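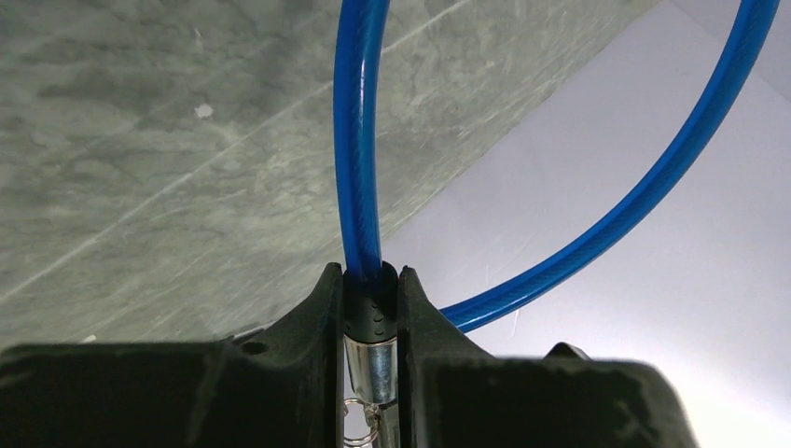 Wrist camera, pointed-tip fingers, blue cable loop held at the sleeve.

Saturday, November 12, 2022

Quiet lab, so a whole day on the Dorkier against the old Holier gripper. I'm a bit smitten with the Dorkier, I'll admit it. The pointed tips get right in at the end of the cable, and the wrist camera sees down the gap between them, with the black sleeve and the ferrule both in view. On the Holier the fingers hide everything below the sheath and I was steering by guesswork.

39 picks each, same cable, same start pose, arm speed left where we had it in June. Dorkier dropped 2. Holier dropped 11, nearly all of them the same way - it closes on the smooth blue coating, the loop springs round and the whole thing rolls out sideways. The bumps on the sleeve give the Dorkier tips something to bite on. Lovely to watch!

Close force: began at 21 N, which was fine for the sleeve. Tried less and the loop started to twist in the fingers as the arm lifted. Back to 21 and left it there.

Camera notes. Exposure is still a nuisance. Over the grey-green surface the cable looks great, but as soon as the white gets into view the edge of the right finger goes hazy. Fixed exposure helped more than auto. The shiny coating throws highlights all along the cable and the Wasargate tracker sometimes takes one for an edge, worst on the big curve. It was much happier following the straighter strand up from the sleeve.

The split rings are the hard bit. They hang below the ferrule and only just make it into the picture, so tilt the camera down a touch before the next run - one washer under the back of the bracket should do.

Logs are in the Hà folder, runs up to 277. Controller counter read 2744 cycles when I shut down. Holier is back in its box, Dorkier still on the arm, please leave it on! Want to try the thinner cable next, and picking by the ferrule alone.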